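Wekeo Process Improvement - Frequently Asked Questions

Last updated October 12, 2022

What does Wekeo do?

We help small and medium-sized firms look at how their work gets done and then change the parts that cost them time. Most of our clients are in light manufacturing, packing, repairs and office administration. We work from Suvville and visit sites within 69 miles. Anything further away can be arranged, but travel is charged on top.

Do you only work with factories?

No. Last year just under half of our projects were in offices. An invoice that sits in three inboxes before it is paid is the same kind of problem as a part that waits on three shelves before it is fitted. We use the same methods for both.

What happens on the first visit?

One of our consultants spends a day on site. In the morning they walk the process from start to finish with the people who do the work. In the afternoon they sit down with the manager and go through what they saw. You get a written report within five working days. The first visit costs £1,039 plus VAT, and the report is yours to keep whether or not you carry on with us.

Will our staff have to stop work?

Not for the first visit. We ask for one person to show us round, and for ten minutes here and there with others. Workshops are different. They take half a day, and everyone invited needs to be away from their usual job for all of it.

What is a workplace sort?

It is usually the first practical job we do with a team. Everything in a work area is taken out, looked at, and either kept, moved or got rid of. What is kept is given a fixed home. A sort of one work area takes a morning. We bring labels, tape and record sheets. You will need to provide a skip or some other way to take things away.

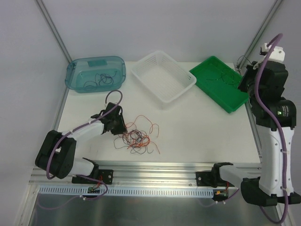 Containers along the back of a work table, with dark cable in the teal one.

Do we have to buy new storage?

Usually not. Most sites already have enough shelves and boxes. We suggest using what you have for at least a month before spending money, as the layout nearly always changes in that time. We do not sell storage and take no commission from anyone who does.

What is the difference between the Tsang and Denden programmes?

Tsang is our short programme. It runs for 17 weeks and covers one process, chosen by you after the first visit. There is a site visit every other week, with a phone call in the weeks between.

Denden runs for a full year and covers up to four processes. It also includes training for two of your own staff, so that they can run workshops without us. If you start on Tsang and want to move to Denden, what you have paid is taken off the price, provided you tell us before the final visit.

How do you measure results?

We agree two or three measures with you before anything is changed. Common ones are the time from order to delivery, the number of jobs that have to be done again, and hours of overtime. You collect the figures and we check them with you at each visit. If a measure is not moving by the halfway point, we stop and look at why.

Do you guarantee savings?

No. We can tell you what we think is possible after the first visit, and we put that in writing, but a lot depends on whether the changes are kept up. Either side can end a programme with four weeks' notice. You pay for the visits made up to that date.

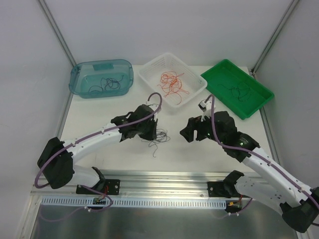 Can we send staff on a course instead?

Yes. We run a two-day introductory course in Suvville every month except August. It costs £119 per person, including lunch and course notes. No previous knowledge is needed. Places are confirmed once payment has been received, and you can swap one delegate for another at any time before the course starts.

Is what we tell you kept private?

Yes. We sign a confidentiality agreement before the first visit and can use yours if you have one. We do not name clients without written permission - this includes on our website and in course material.

How do I book?

Fill in the form on the contact page or ring the office between 9am and 4.30pm, Monday to Friday. We will ask what your firm does, how many people work there and which part of the work is causing trouble. First visits are normally booked three to four weeks ahead.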